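Section 4: Preparing the Room and Storing Small Items

This section applies to the Caneck modular shelving and storage unit, base and tall versions. Read it in full before moving the unit from its assembly position. The steps assume that the frame has been put together as set out in Section 3 and that all connecting bolts have been tightened by hand.

4.1 Choosing a position

1. Select a level area of floor against a solid wall. The tall version requires a clear width of 1137 mm, including the space needed for the side panels to be removed.

2. Leave a gap of at least 152 mm between the rear panel and any radiator or heating pipe.

3. Check that doors and drawers nearby can be opened fully. Mark the position of the feet with pencil or low-tack tape.

4. Move the unit with two adults, one at each end. Lift from the lower rail. Do not drag the unit, as the feet may loosen.

CAUTION: Do not place the unit under a window that a child could reach by climbing. Fit the wall strap described in Section 5 before any shelf is loaded.

4.2 Leveling

1. Place a spirit level on the lowest shelf, first from left to right and then from front to back.

2. Turn each adjustable foot clockwise to raise that corner. Use the flat wrench supplied in the Xenos hardware pack.

3. Repeat on the top shelf. If the two readings differ, loosen the center bolts by half a turn, settle the frame, and tighten again.

Note: On thick carpet the unit may settle during the first month. Check the level again at the end of that time.

4.3 Sorting and covering

Small belongings should be sorted before they are placed on the shelves. Open baskets are suited to light items in daily use. Items that are stored for a season should be kept in closed boxes, with the contents written on the short side. A washable cotton cover may be laid over boxes or over the unit itself during decorating - it should not be used over a lamp, a heater, or any appliance that is switched on.
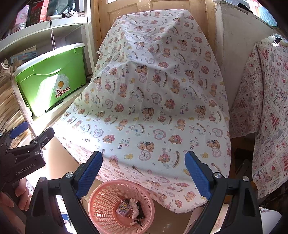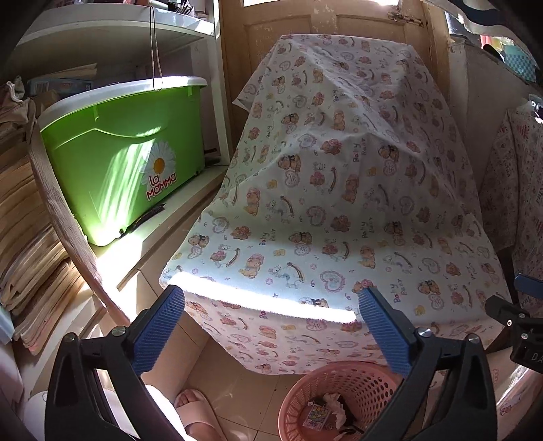

Fig. 4-3. Mesh basket with small items (first picture); printed fabric sheet used as a cover (second picture).

1. Place heavy items on the lowest shelf and light items above.

2. Keep baskets to a single layer. Stacked baskets may slide forward when the shelf is touched.

3. Fold the lower edge of any cover so that it clears the floor.

4. Wash covers before first use, following the care label.

CAUTION: Small parts present a choking hazard. Baskets containing them must be kept out of the reach of children under three years of age. Loose covers must not be left within reach of a crib.

4.4 Load limits

The limit for each shelf is printed on the label inside the left side panel. It applies to a load spread evenly across the shelf. A load placed at the center only should not exceed half of the printed figure. The wider shelf, part 637, must always be fitted with its middle support.

If a shelf bends visibly under load, remove the contents at once and check that all four shelf pins are fully seated. Replace any pin that is cracked or bent.

4.5 Care of surfaces

Wipe shelves with a soft damp cloth and dry them afterward. Do not use scouring pads, bleach, or wax polish. Spilled liquids should be removed promptly, particularly along the front edge, where moisture can enter the joint.

Replacement pins, feet, and straps may be ordered from the Brurkley parts counter in Clendodville. State the unit version and the part number when ordering. Parts for units of the 3000 series are not interchangeable with those described in this manual.

Continue to Section 5, Fitting the Wall Strap.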